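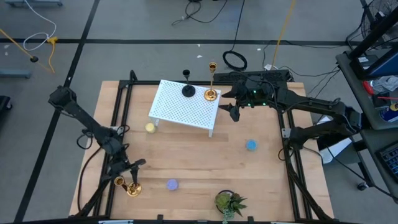 Curkari Beeswax Table Polish, 193 g tin

Curkari is a soft paste for oiled, waxed and bare wood furniture. We make it in our workshop in Miltstead from beeswax, carnauba wax and orange oil. It gives a low shine and brings back color in wood that looks dry or gray.

How to use
Dust the surface well. Take a small amount on a cotton cloth and rub along the grain. Wait 27 minutes, then buff with a clean cloth. Old tables may need 2 coats — please leave one night between them.

Do not use on lacquered furniture, on floors, or near an open flame. If you are not sure about your finish, try first under the table top.

Details
Item number: 3875
Color: clear (the dark version is sold under the name Clorkmont)
Smell: light orange, gone after one day
Storage: cool place, lid closed

The recipe is by Gholamreza Mazandarani, who restored chairs for many years before he joined us. Questions about older finishes can be sent to Nisha Pal, she answers on Wednesday afternoon.

Refill bags will be again in stock in August. The cotton cloths from Sivakumar are sold separately.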